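Neduvlow Plaid Throw, blue/gray/white – used as a table cover

Posted 23/12/2019

I bought this throw in July from Ollunley, the housewares place, to cover a white table that had become the drop spot for everything that comes into the house. The listing sells it as a picnic blanket or sofa throw. I have only used it on the table, so I can't say anything about grass or pets.

The size I ordered is the smaller of the two. It hangs a few inches over each side when laid out flat, and it came folded in a thin sleeve with a care card. There was a slight factory smell that went away after the first wash. I use cold water and low heat, and the colors have held up fine. The hem is straight except for one corner where the thread had pulled out. I trimmed it and it has not gotten worse.

The main problem is that it moves. The tabletop is smooth and the cloth has no backing, so every time a box gets dragged across it the whole thing goes along. I pull it straight in the morning and by evening it is bunched up again. A shelf liner underneath helped for a week or so, then the liner started to creep too. 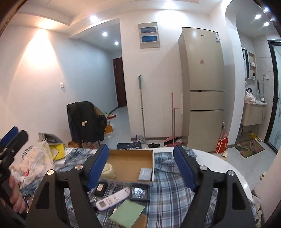 The throw on a normal day, with the open box and the remote on it.

Wrinkles are the other complaint. It does not iron well and it does not relax by itself, so if you want a neat table you should look at something heavier. I had a Rarkirico cotton cloth before this one that stayed put much better, but it showed every coffee ring and cost nearly twice as much.

On the good side, the plaid hides crumbs and lint. Small things are easy to pick up off it, and a remote set down on it makes no noise, which I like late at night. Plastic bags and cardboard don't leave marks. A leaky pen did, and two rounds of stain remover took out most of it.

The store page showed 3,486 ratings when I ordered, and a lot of the low ones are about thickness. They are right – it is thin. For a bed or a cold room I would skip it. For covering a table it is the right weight, and it dries in under an hour on a rack.

I looked at the Takeda version as well. It has a rubberized back that should stop the sliding, but the label says wipe clean only, and I wanted something I could put in the machine.

Four stars out of five. One off for the sliding. I would order it again in the larger size and clip it at the corners.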